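# Kivar cell

The **Kivar cell** is a small robotic work cell for handling soft fruit. It is located in Bresturwood and is used for grasping trials and for training of operators. The cell consists of one robotic arm, one two-finger gripper, a controller and a work table. The article treats mainly its setup and its regular maintenance.

## Name and origin

The cell takes its name from Kivar, the workshop which built the first table and the arm mount. The gripper adapter was made later by the firm Nedeljković. In the documents of the workshop the installation is also called "cell 602", after the room number where it was first assembled.

## Setup

The arm is white, with a black gripper under the wrist. A thin black cable goes to the gripper outside the arm. It must have enough free length for the wrist to turn fully in both directions, but it should not touch the table when the gripper is in the lowest position. When the cable is too short, it pulls on the connector, and the gripper can lose communication in the middle of a cycle.

The tabletop is white and matte. A glossy surface was used in the first version and was given up after reflections disturbed the detection of the fruit. The height of the table is entered in the controller as a fixed plane, and the arm is not permitted to go below it. If the table is moved or leveled again, this value has to be measured new.

For the daily check the operator places a round bowl under the gripper with a single strawberry in it. The arm goes down, closes the fingers on the fruit and holds it.

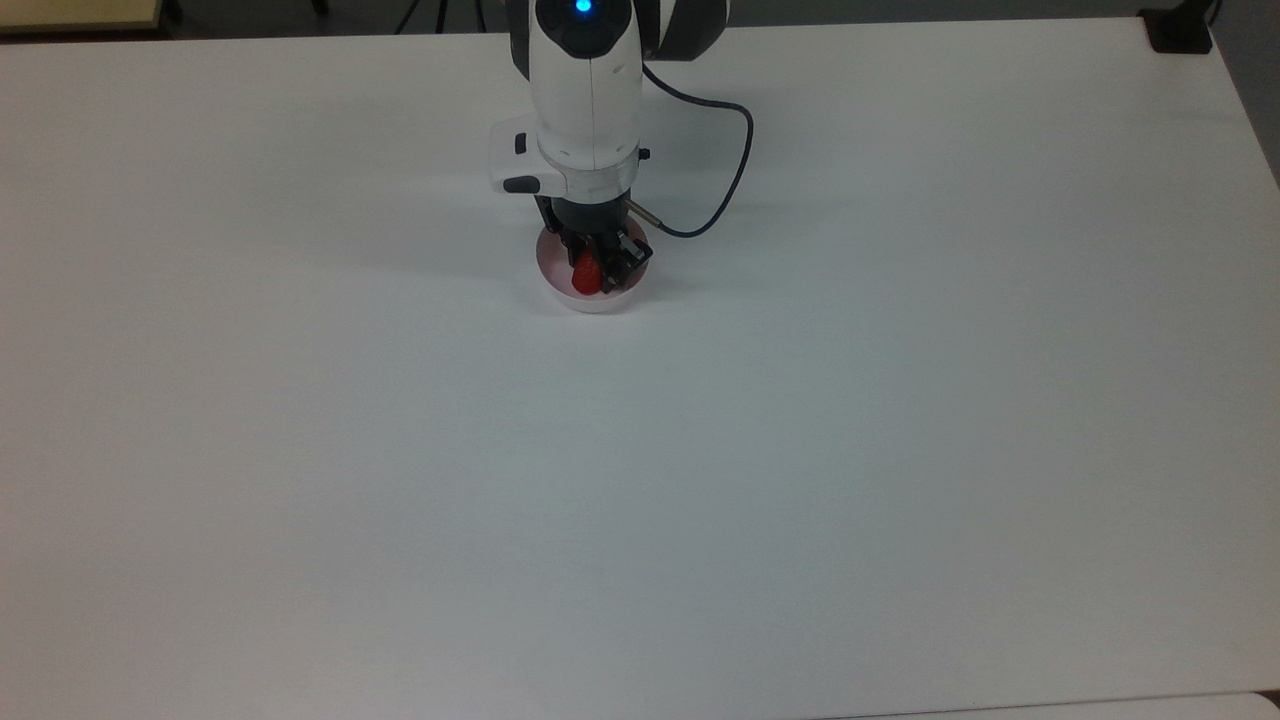 The closing force is set in steps from the controller. The usual starting value for strawberries is step 11, and for firmer fruit it is raised by the operator after a trial grasp. A force which is too low lets the fruit slip during the lift. A force which is too high leaves marks on the skin, and these often become visible only some hours later. For this reason the fruit from the check is kept until the end of the shift and inspected a second time.

## Maintenance

The fingers are wiped after every session, as dried juice makes the grip less even. The screws of the finger brackets are tightened with a small torque wrench every 10 working days. The cable is examined over its whole length on the same occasion, with special attention to the part near the gripper, where it bends the most.

The gripper is taken off the wrist every 12 weeks. The contact surfaces are cleaned with a dry cloth, and the zero position of the fingers is set again after mounting.

## Known faults

The most frequent fault is an offset between the programmed and the real position of the gripper. It appears usually after a light collision with the rim of the bowl. The correction is done with a pointed calibration tool, following the method of the Hodier manual, which the cell has used since its second version.

## See also

- End effector
- Robot calibration
- Soft fruit handling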